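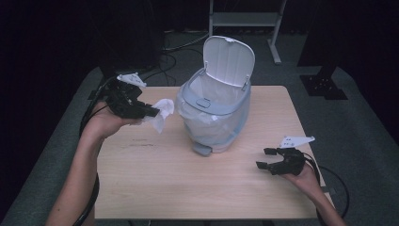 Tissue in the left gripper, lid up, right gripper waiting its turn.

Teaching by hand: trash can week

Hi again! A few of you asked what I do all day now that I've moved over to the Zerkus project, and the short version is that I throw away tissues. I throw away a lot of tissues. By the end of December our little group had logged 3,246 demonstrations across all our household tasks, and I'd like it known that a fair share of the tissue ones are mine.

The way we do it, you hold a gripper in each hand and just do the chore, and the recordings go off to be used for training. I came to this from driving an arm with a joystick at Sutness, where one drop into a bin could take me most of a coffee, so doing it with my own two arms still feels like cheating – very nice cheating.

Some notes to go with the picture, for anyone starting on this task:

The tissue. Crumple it, but loosely. My first ones were tight little balls and they shot out of the jaws like peas. A floppy one gives you something to pinch, and it lets go when you open up. Flat tissues are no good either (they drift, and then you're chasing them around the table).

The lid. There's a button on the front of the collar and a pedal down by the base, and I spent an embarrassing amount of my first morning trying to decide which one I liked. For the drop itself we want the lid all the way up and the opening clear. If you clip the lid with a jaw, stop and start that take over, please don't try to rescue it!

The liner. Leave some hanging over the outside. Judit Sipos, who trained me, likes it smoothed down all the way around and will come over and fix yours if it's bunched up. I've started doing it at home.

The markers. Those white triangles with the dots on top of the grippers are how we follow where each hand is going, so keep them facing up and out. My bad habit is rolling my left wrist inward right as I let go. I had 19 takes thrown out over that in one afternoon, and I sulked, and then I went back and did 43 more with my elbow held a bit higher.

The cables. Run them down along your arm and off the side of the table before you start. Let one wander across the wood and you will drag it through every single take.

The spare hand. Keep it open and low, away from the can. It feels silly just hovering there, but if you wave it around then the waving gets recorded too, and I really don't want to be the reason a robot does jazz hands over somebody's bathroom trash.

My best run so far is 29 clean ones in a row, which I ruined by sneezing. Next up is the Haslinger drawer set, where both hands finally get something to do, and I'll put those pictures up once I've stopped pinching the handles crooked. If you're over at Diltura and have tips for drawers, send them my way – I'm going to need them!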